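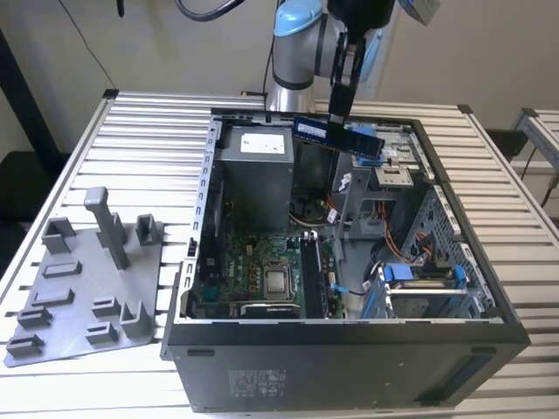
Mivau夹爪夹着内存条，停在侧放的机箱上方。

Mivau拆装套件试用：演示很顺，账不好算

发布于2020年4月13日

先把立场摆出来。我在Mansilla翻新车间管拆检线，旧办公电脑成托盘地进来，开盖、清灰、拔内存、测内存、插回去、合盖，一天到晚就是这些。所以Somiritz的人带着一份漂亮的PDF来找我们，说他们的Mivau套件可以“接管台式机内存的取放工序”，我第一反应是把PDF翻到最后一页找价格。最后一页没有价格，写的是“请联系我们”。

联系了。一年的软件授权2,000欧元，夹爪和线缆另算，机械臂自备，或者跟他们租。我们租了一台，连套件一起试了4周。套件是按正常流程签的试用合同，押金照付，这篇文章他们没有提前看过。

箱子里有什么

一个黑色夹爪，一套指尖，一根从臂上绕过来的线缆，一个固定安装的相机，外加授权码和一本说明书。说明书是英文的，中文版据说在做。装夹爪没什么难度，法兰对上，螺丝拧紧，线接好就行。难看的是走线。线缆偏长，在臂的前端甩出一个大圈，手册里说“请妥善固定”，但没给线夹，我自己从抽屉里翻了魔术贴来绑。绑紧了腕部转到极限会扯，绑松了它又晃来晃去。这个价位的东西，配几个像样的线夹不过分吧。

台面没有要求，他们的安装指南里只写“刚性工作台”。我们本来就有铝条拼的台子，直接用了。我倒是建议别拿木桌凑合，机械臂急停的时候，桌子会跟着动，相机标定也就跟着废了。

第一周：基本都在标定

宣传页上写“当天部署”。我们装好硬件确实只花了一个上午，之后的几天全耗在标定和示教上。相机标定的流程本身不复杂，把标定板摆到台面各处，软件自己拍、自己算，算完给一个绿色对勾。问题在于这个对勾太好说话了。有一次相机支架的螺丝没拧死，标定照样通过，结果夹爪每次都偏向插槽的同一侧，我查了半个下午才查到那颗螺丝。软件里有误差数值，藏在高级菜单的第三层，默认不显示。为什么不显示？我写邮件去问，Somiritz的应用工程师Joni Hämäläinen回得很快，说是怕新用户看到数字会紧张。我看不到数字才紧张。

示教的部分稍好。拖着机械臂走一遍，在关键位置按一下确认，软件会把路径整理平滑。界面还算清楚，我们组里没写过程序的同事Aldana Cabral看了一遍教学视频就能自己建任务。这一点我承认，比我以前用过的几套都省心。

内存条这活儿到底难在哪

外行看着，拔插内存是最简单的一步。两边卡扣一掰，条子就松了；对准缺口往下一压，咔哒一声。人手做这个靠的是感觉，手指知道什么时候到底了、什么时候歪了。机器要做，就得把这些感觉一样样补上。

机箱侧躺着放，开口朝上，这是Mivau规定的姿势，我同意，竖着根本没法从上面下手。麻烦在机箱里面。我们收来的塔式机，Dell的绿色主板很常见，内存槽旁边挤着别的东西：CPU和它的金属固定框架、散热器支架、灰色的塑料导风罩，还有一把一把橙的红的线。线是最讨厌的，同一个型号的机器，里面的线怎么弯全看上一个动过它的人。夹爪往下走，线要是正好拱起来一截，软件是不知道的。它只按示教的路径走，碰到阻力超过阈值就停，停了就报警，报警就得有人过去。

所以我们加了一步：放机器之前先由人把线理到一边。Somiritz的流程图里可没有这一步，他们算节拍的时候自然也没把它算进去。

夹持本身表现不错。带散热片的内存条厚一些，表面也更好抓，夹爪横着夹住中段，条子底下的金手指那一侧露在外面，姿态挺端正。没有散热片的光板条就差一截，指尖的垫子太硬，我不敢把力加上去，力小了条子又会在指间转一个小角度。转这一点，到了插槽口就够它报错的。说明书建议换软垫，软垫是选配件。

再说卡扣。Mivau不负责掰卡扣。对，我再写一遍，它不负责掰卡扣。“取放工序”四个字的意思是：人先把卡扣打开，机器把条子拿起来，放到料盘里，或者从料盘里拿一条送到槽口压下去。我在销售会议上专门问过这件事，得到的回答是“开发路线图上有”。路线图上还有不少东西，我都没有付钱的打算。

跑下来的结果

我们用车间里最常见的几种塔式机跑了200次取放，中间不挑机器，来什么放什么，只有明显变形的机箱先剔掉。

取，我没什么可抱怨的。卡扣打开之后，它夹起来、抬起来、放进料盘，动作稳，速度慢一点也能接受。放进料盘这一步几乎不用管。

插就两说了。新一点的机器、槽口干净的，通常一次到位。槽口里有灰的、主板稍微有点翘的，它会停在半路，退出来，再试，再退，最后报错等人。它的重试策略很保守，从保护主板的角度看是好事，我也宁愿它停下来。可是一个人坐在旁边等着处理报错，那这个人为什么不顺手把内存插了？Aldana有一回就是这么干的，机械臂还在那儿退出来想下一步，她已经把条子压到底了，然后按了跳过。我没说她。

还有一件事比报错更让我不舒服。有几台机器，软件显示“插入完成”，开机检测却认不到内存，打开一看，一头的卡扣没有扣上。软件的判断依据是下压力和终点高度，这两样都对上了它就认为完成。卡扣有没有弹回来，它不看。相机明明就架在那里，角度也能照到插槽，却只在取放之前用来定位。我问能不能加一步拍照确认，Somiritz那边负责软件的Nathalie Koster说可以做，属于定制开发，单独报价。

没在现场复查的车间，这种机器会直接流到下一道工序。幸好我们后面本来就有开机检测。

关于“支持多种机型”

宣传页说出厂自带机型库，我们拿到的版本里有5个型号模板。听着够用，实际能直接调用的只有和我们库存对得上的那些，其余的躺在列表里好看。新型号要自己建模板：拍照，框出插槽区域，拖臂示教，试跑，微调。顺手的话一个下午能做完一个，不顺手就拖到第二天。对只处理一种机器的工厂，这不是事；对我们这种收什么拆什么的翻新车间，模板永远差一个。

同一型号内部也有差别，比如有的机器导风罩还在，有的早就丢了。罩子在的时候，夹爪的进入路线要绕一下；不在的时候照样绕，白走一段。软件不会分辨，你可以建两个模板，然后由人来选。又是由人。

侧板也提一句。拆下来的侧板我们平放在机箱旁边，内侧朝上，上面有一排排突出来的塑料卡柱，有高有矮。第一周我把侧板放得太靠近机箱，示教的时候总担心臂回程会蹭到那根高的，后来固定了一个位置，事情就过去了。软件里可以画禁入区，画起来也方便，只是要记得画。安装向导没有提醒这一步，我认为应该提醒。

噪音、安全、日常

安静，这个得夸。夹爪开合几乎没声音，旁边的人照样可以打电话。

限速模式下人可以站在旁边，我们的安全负责人看过评估文件，没有提反对意见，但要求在台子边上贴线。碰停很灵敏，我故意拿胳膊挡过，停得干脆，恢复也快。

开机到能干活要等一阵，软件更新会自己弹出来，时间选得很不讲究，有一次正好在交班前弹出，当班的同事点了“立即更新”，然后大家就一起看进度条。更新可以推迟，默认选项却是立即。

耗材方面，指尖垫用到后面表面开始发亮，摩擦力变差，光板条打滑更明显了。官方说法是按需更换，没给更换周期。我希望他们给一个。

客服要分开说。Joni回邮件快，态度好，说得出具体改哪个参数，遇到他算运气。走工单系统就慢得多，我提的标定误差显示问题，工单状态到写稿时还是“已分配”。

跟别家比

去年12月我们还看过Horkum的方案，带自动换指尖，报价更高，演示视频更漂亮，我们没有租来试，所以不好说谁强谁弱。他们的销售Josefina Gaete倒是很直接地告诉我，对我们这种机型杂、批量小的车间，她不建议买。做销售的肯讲这话，我记住她了。Somiritz没有人跟我讲过类似的话。

值不值

我把算盘打给老板Cillian Ní Chonaill看的时候，他只问了一句：省了谁的时间？我把整条流程摊开：人搬机器，人拆侧板，人理线，人开卡扣，机器取内存，机器放料盘；回来的时候机器插内存，人检查卡扣，人处理报错，人合盖，人搬走。机器占的那两段，熟手本来就花不了多少工夫。

当然也有别的算法。要是你的工厂一年到头只拆同一种塔式机，线束固定，机箱每次都能放进同一个夹具，后面还有严格的检测，那Mivau的取料部分我认为可以用，连轴转也不喊手腕疼。我们有同事拔内存拔出了腱鞘炎，这方面我不是没有想法。学校或者实验室买来教学也说得过去，示教界面确实好上手，碰停也让人放心。

翻新车间，机型混着来的，我建议再等等。至少等它能自己开卡扣，等“插入完成”这几个字可信一点。要是你已经约了演示，带上自己的机器去，挑一台线乱的、有灰的，别用他们准备好的那台。顺便当场要求打开误差数值，看看对方找那个菜单要找多久。

我们这边，租的臂已经退了，套件没有续。夹爪在Aldana那里又放了几天，她想试试拿它取光驱，没试出什么名堂，后来也一起寄回去了。押金还在走流程。

优点：取料稳，噪音小，示教界面易学，碰停灵敏。
缺点：不开卡扣，插入判断会误报，误差数值藏得太深，线夹和软垫不随箱附带，机型模板少。
适合：机型单一、批量大的拆解线，教学。
不适合：混合机型的翻新车间。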